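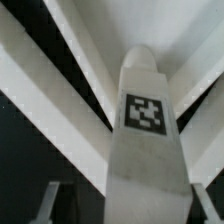 June 3, 2018
Kandutville, block set, notebook p. 2485

Started on the scuffs before anything else. Tall block is the worst, gray smudging all round the middle where it gets handled, cleaner lower down. Tried dry cloth first, no good. Damp cloth w/ a bit of dish soap, better, but the mottled marks stay. Eraser takes some of it off and leaves a shiny patch, so stopped. Do not use the eraser on the front. Wrote this on the box lid too.

Tag on the upper front is not sitting flush. Paper margin stands off the face a little. Options:
- peel and re-stick with the Flitonska tape (thin, but yellows)
- glue stick, lets go in dry weather
- leave it

Left it for now. If it gets re-stuck it also has to be re-measured from the bottom edge, and the old measurement is in the Premham folder, which is not here. Somebody has it at home I think.

Taper question again. Block narrows on the way up so the height of the tag matters more than it would on a straight one, 2 mm up or down and you are on a different width. Always measure from the bottom, never from the cap. Cap is rounded, no edge to hook the ruler on. I have done it wrong myself.

Small cubes: plain white, no tags. One has a faint gray mark on a side, not from today, ignored. Wiped the rest and put them back in the tray. Tray label says 25 mm, which is the old set!! Needs a new lable. Calipers are with the Thampi stuff, get them back first and measure properly before writing anything on it.

Tabletop: vacuumed. Dust collects in the mounting holes and comes straight back up onto anything white, so vacuum first, wipe blocks second. Did it the other way round today and had to wipe twice. Matte black shows every crumb of eraser as well, see above.

Marker sheet goes down flat behind the work area, last thing. Corners want to curl after it has been rolled. Kept it under the heavy binders for 4 hours, fine after that. The blank part of the sheet can be trimmed if it gets in the way, but leave a decent white border round the tags, people keep cutting right up to the black. Tall block in front of the sheet hides part of the tags from the low side, so think about where you stand it.
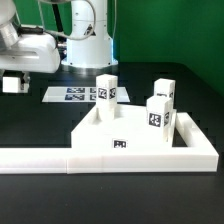
A note penciled in under this entry asks for the sheet not to be trimmed at all. The blank side is useful for writing the layout number on, and the last trimmed one went crooked and had to be reprinted. Also asks why soap, water alone did the same job on the old set, and soap gets in under the tag paper.

OK, fair. No trimming. Water only near the tags, soap lower down if you must.

Still to do:
calipers back
new tray label
find Premham folder, copy tag height into here
print a spare sheet, matte paper, the glossy is usless under the lights
ask about a second box, the tall one is scuffing agianst the cubes in this one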